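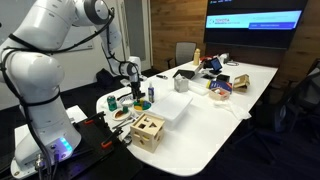
Software Engineer, Robot Motion and Control

Vilance, Grodcombe
Full time, on site
Posted August 12, 2019

We're a small software group teaching a robot arm to handle everyday things on an ordinary table, and we'd love one more person to work on it with us! Right now the big push is sorting toys: the gripper goes over a plate of colorful shapes, the shape-sorter cube sits close by, and our code has to decide what to pick, how to hold it and how to get there without knocking into the soda can or the tissue box.

The code base is called Kos. It takes in what the perception side believes is on the table, plans a path for the arm, and sends commands to the controller. Planning is the part that needs you most. Our planner is good in open space and gets timid near clutter (it will take the long way past a bottle every time), and we have plenty of ideas for fixing that and too few hands.

What you'd be doing

Writing and testing motion planning code in C++, with Python for tools and scripts
Tuning the last few inches of a grasp, where small position errors matter a lot
Working with the perception team on what to do when the object estimate is shaky
Building better replay tools. We have 3000 logged grasp attempts, and looking through them is slower than it should be
Running your own code on the arm, most days

What we're looking for

Solid C++ and a habit of writing tests
Comfort with 3D geometry: frames, rotations, transforms
Some time spent with real hardware, whether at work, at school or in your garage
Clear writing, as we review each other's code and design notes every day

Nice to have: experience with collision checking, force control or simulation. A degree in robotics is welcome but you don't need one. Two of our strongest people came from game development.

You'd report to Mirsad Đorđević, who leads planning, and share a desk row with the perception folks. The whole team is 14 people, so your changes reach the robot fast, often the same afternoon.

How to apply

Send a resume and a short note about something you made move to Gorazd Berisha at Vilance. Code samples are great, messy ones included. Please put job number 1339 in the subject line. The first call takes half an hour, followed by a visit to the lab where you'll work through a planning problem with us and see the arm run. Applications stay open through the end of August.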